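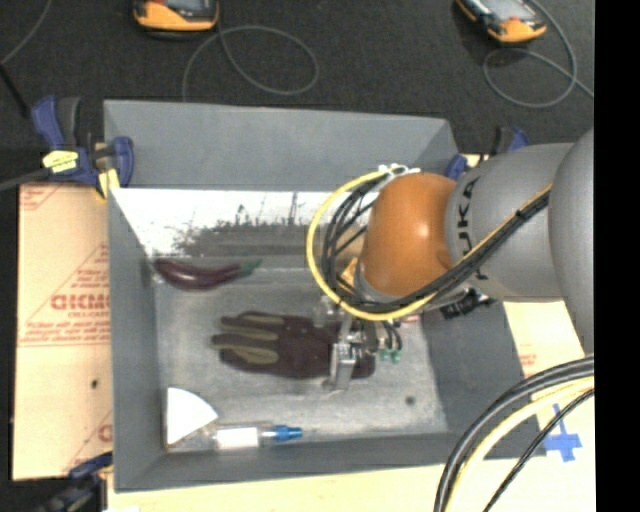

Vestergaard Stacking Storage Bin, Large
Product Review, Household and Workroom Section
Reviewed by Dorottya Gál

Summary rating: Recommended, with reservations

The Flunetstead Lending Library of Household Goods purchased 12 Vestergaard bins last August to replace the cardboard cartons in its sorting room. The review covers daily use by staff and members since that time. The bins were bought at the regular price, and the manufacturer had no part in the assessment.

Construction

The Vestergaard is a single molded piece with a folded rim and ribbed outer walls. The stated capacity is 66 liters. Staff loaded one bin with hardcover books to the rim and carried it between floors for a full month. The base bowed slightly under the load and returned to shape once emptied. The handles are cut into the short sides and have rounded edges, although people with large hands reported that the opening is shallow. Gloves make the problem worse.

The corners deserve particular mention. Earlier bins from Stistska split at the corners during their first winter in our unheated annex. None of the Vestergaard bins has done so.

Stacking

Empty bins nest well and come apart without a struggle. Filled bins stack securely to four high on a level floor. On the sloping floor of the annex we limit stacks to two, and members are asked to observe the same limit at home.

Lids are sold separately. This is the main complaint of the reviewers. The lid rests on the rim without a catch, and it will slide when a bin is tilted on a hand truck. Kolbrún Arnardóttir of the returns desk now secures each lid with a strap before transport.

Cleaning

Warm water and dish soap remove most dirt. Adhesive labels leave a residue that takes patience to remove – the textured surface holds the glue. Zoltán Lakatos tested tie-on tags in place of labels and found them satisfactory, and the library has changed its practice accordingly.

Comparison

The Flokov bin is lighter and includes a hinged lid. It also flexes noticeably when lifted full, and its hinge pins worked loose on two of our trial units. For linens and toys the Flokov is adequate. For books, tools and canned goods the Vestergaard is the better purchase.

Availability

Replacement lids may be ordered under part number 443. Delivery to Flunetstead took around three weeks.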